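Which Robot Hand Is Best?

Robots need hands too! A robot's hand is called a gripper, and lots of them have two fingers that open and close like a pinch. But which gripper does the best job? The fun way to find out is to have a contest.

Two grippers are in this one, Rusent and Seok. Each gets the very same job, 90 times. If Rusent had an easy box and Seok had a tricky one, that wouldn't be a fair test!

A lot of the practice happens inside a computer, in a make-believe world called a simulation. It's a bit like a video game, only the computer works hard to copy how real things push, slide and bump. If the robot drops something, you press a button and start over. No mess!

Cameras get tested as well. A camera close to the fingers sees tiny details, but the fingers can block part of the view. Try it yourself: look down at your own hand while you pick up a pencil. How much of the pencil can you see?

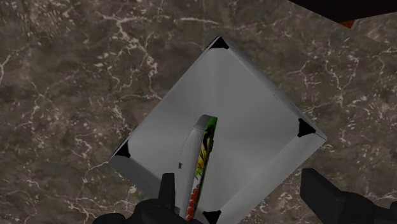 JELTOV, Sunday, August 21, 2022
Two black gripper fingers reach in beside a light gray box in a simulation. See the bright colors inside the long slot? Now think like a robot: where would you put your fingers if you wanted to lift the whole box?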